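3. Materials and cutting 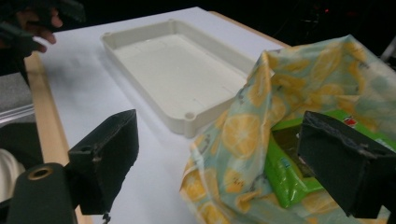

Figure 1. Tray on the cutting-room table.

The study looked at how seam allowance and pressing affect the finished width of a bias-bound armhole in light woven cotton. All samples were cut from one bolt of plain-weave lawn bought from Cadwaladr, washed once at 40 degrees, line dried and pressed flat before any marking was done. Bias strips were cut at 45 degrees to the selvedge with a rotary cutter and a steel rule. Strips handled by the ends grow longer and narrower, and earlier work in our own sewing room had shown that this alone could hide the effect we were trying to measure. Cut strips were therefore laid flat in a shallow white tray with low walls and rounded corners (Figure 1) and left there until they were needed at the machine. They were not hung, rolled or wound on card at any stage.

3.1 Armhole samples

Each sample was a half bodice cut to the same block, with the side seam and shoulder seam already joined. Staystitching was left out, as it would have held the curve and masked any stretch caused by the binding. The armhole edge was trimmed to the stitching line of the block, so that the binding added no width of its own. We made 300 samples in all, divided equally between the two seam allowances, 6 mm and 10 mm. Within each allowance, half the samples were pressed after every step and half were pressed only once, at the end.

Binding strips for the 6 mm group were cut narrower than those for the 10 mm group so that the folded edge met the seam line in the same place in both. The join in the strip was sewn on the straight grain and placed 2 cm behind the side seam.

3.2 Sewing

All the sewing was done by two people, Mali Trevor and Cadi Mathias, on the same domestic lockstitch machine at Evstead. Stitch length was 2.5 mm throughout. Thread was Erkia polyester, from a single dye lot. The binding was sewn right sides together with the garment, the strip on top and under no tension beyond its own weight. Neither sewer pinned the curve. Clips were used at the side seam and shoulder seam only. The sewers swapped after every tenth sample, and the order of the samples was drawn from a list made up before sewing began.

In the samples pressed at each step, the seam was first pressed flat as sewn, then pressed towards the binding, then folded and pressed again over a ham. A dry iron was used at the cotton setting. Steam had been tried in the pilot and was dropped after the lawn puckered along the fold in a way that made the width hard to read.

The sewers were not told which measurement would be used as the main result. They did of course know which allowance they were sewing, and this should be kept in mind when reading section 4.

3.3 Measuring

Finished binding width was read at six points on each armhole: at the shoulder seam, at the front and back notches, at the lowest point of the curve, and midway between each notch and the lowest point. Readings were taken with a clear rule to the nearest half millimetre after the sample had rested overnight. The length of the whole bound edge was also taken with a tape stood on its side. Where a binding had twisted so that no clear folded edge could be found, the point was recorded as missing and the rest of the sample was kept.

Fullness at the underarm was judged by eye against a set of sewn reference pieces made for the earlier Grostdale blouse study. Both sewers graded every sample, each without sight of the other's marks. Where their grades differed by one step the lower grade was used. Where they differed by more, the sample was looked at again by both together and a single grade agreed. The reference pieces were pressed again before grading began in March and were not handled between sessions.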